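ok so grasp planner on the Ulik sim, quick thread

1/ planner kept picking whichever cube had more pixels. near one wins every time, dumb

2/ switched the cost to distance in the gripper frame. 31 of 60 seeds before, 58 after

3/ remaining fails are all IK timeouts i think. havent looked at teh logs properly

4/ wrist view below, target = red 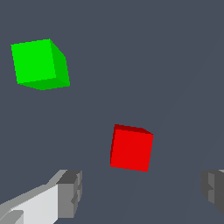

Wrist cam in sim, green cube nearer, red one still the target

Comments
Pallavi Chauhan: same seeds both runs?
Ye-ji Ryu: bump the IK timeout first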